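Dryer Vent Season at Nivis

September 2019

Dryer calls go up every fall, and most of the ones we took last year came down to lint in the vent line. If your Hendine or Lubis dryer needs two cycles to get a load of towels dry, check the vent before you order a heating element.

Unplug the dryer and pull it out from the wall. Take off the hose and look through it toward a light. Crushed foil hose should be replaced with rigid metal duct. Then go outside and make sure the flap on the vent hood opens freely. Gas dryers should be left to a technician, who will also check the gas connection.
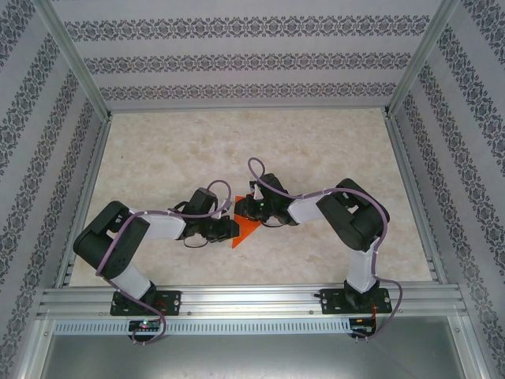 Two arms on one rail, with an orange triangle between the grippers.

Our fall vent cleaning is $229 for runs up to 45 feet, including the cabinet behind the drum. Ridwan Nasution is booking these for the north side and Eliécer Giraldo for everything south of the river. Allow nearly 9 days for an appointment this month. Second-floor laundry rooms take longer, so please mention it when you call.

We also have Ruvel lint screens back in stock at the parts counter. Bring the model number from the sticker inside the door, as the older screens are a different width. Customers with a service plan get the screen at no charge with a cleaning.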